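Pflegebündnis Dallcombe: Zweifel am neuen digitalen Fortbildungsnachweis

Wer in der Pflege arbeitet, soll seine Fortbildungen ab März nur noch über das Portal Ceveron nachweisen. Das Bündnis hält den Zeitplan für gewagt. Von 343 befragten Mitgliedern haben 58 den Testzugang überhaupt genutzt. Ob das für eine Einführung reicht, darf man fragen.
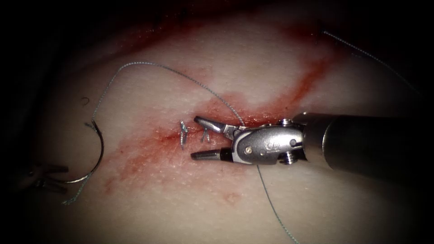 Blutige Schnittlinie auf hellem Gewebe, dazu zwei Roboterarme.

Der Anbieter Wokum verspricht weniger Papier und schnellere Bescheide. Zahlen dazu liegen uns nicht vor. »Bisher kennen wir eine Broschüre und eine Hotline, die um 16 Uhr schließt«, sagt Danica Vukčević, Sprecherin des Bündnisses. »Im Schichtdienst hilft das wenig.«
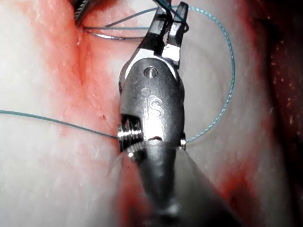

Referat Fort- und Weiterbildung

Unklar bleibt auch, was mit bereits erworbenen Punkten geschieht. Laut Anbieter werden sie innerhalb von 72 Stunden übertragen. Bujar Vukadinović, der das Referat leitet, wartet nach eigenen Angaben seit drei Wochen auf seine. Eine schriftliche Zusage, dass Beschäftigten aus solchen Verzögerungen kein Nachteil entsteht, gibt es bislang nicht. 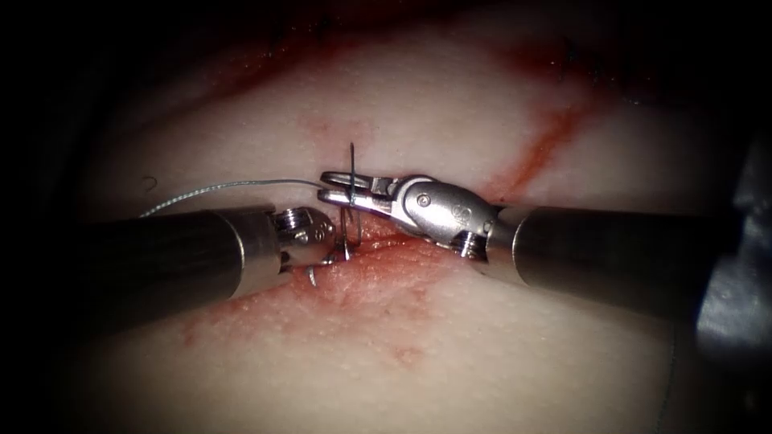

Das Bündnis fordert deshalb, die Papierform mindestens ein Jahr lang weiter anzuerkennen und die Ergebnisse der Testphase offenzulegen. Ein Gespräch mit Wokum ist vereinbart, eine Tagesordnung fehlt noch.

Pressekontakt: Drita Tomić, Pflegebündnis Dallcombe, Referat Fort- und Weiterbildung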